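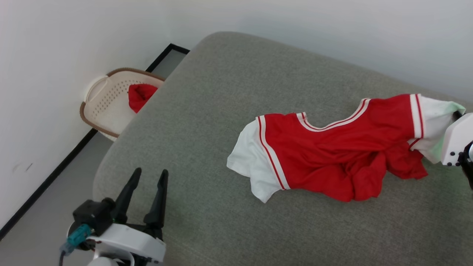 Okafor writes that the club shirts come back from every wash with the white sleeves turning pink, and asks whether the fabric or the detergent is at fault.

Usually neither. Red dye moves when a damp shirt is left bunched up with its sleeves against the body. Take shirts out of the machine when the cycle ends and spread the sleeves away from the red.

Can shirts be washed with other red clothing?
Yes, once they have been through 2 separate washes. Keep white socks and towels out of the load. Turn shirts inside out if they carry printed numbers.

What temperature and spin should I use?
Follow the care label. Where the label is missing, use a cool synthetic cycle and a low spin. Do not use fabric softener on polyester.

Do I need a table for folding?
No. Any flat, clean surface wider than the shirt will do, including a sofa seat or a footstool. On a textured cover, smooth the shirt by lifting and relaying it. Dragging can snag mesh.

How do I straighten a twisted shirt?
Find the neckline first and lay it at the top. Pull one sleeve out to the side, then the other. Free the hem last, checking that none of it is tucked underneath. Shirts that are folded while still twisted crease across the chest.

Which fold does Tusero recommend?
Lay the shirt front down. Bring each side in to the middle, with the sleeve turned back along the body, then fold up from the hem in 2 stages. The V of the neck should finish on top.

How many shirts go in one stack?
No more than 8. Taller stacks slide, and shiny fabric slides sooner than cotton.

Can I iron the striped trim?
Only on the lowest setting, through a cloth. Ribbed trim flattens permanently if pressed directly.

Does the Groten storage box take a full club kit?
The large size holds 200 litres and takes shirts and shorts. Boots should be stored separately. Shirts must be fully dry before the lid is closed.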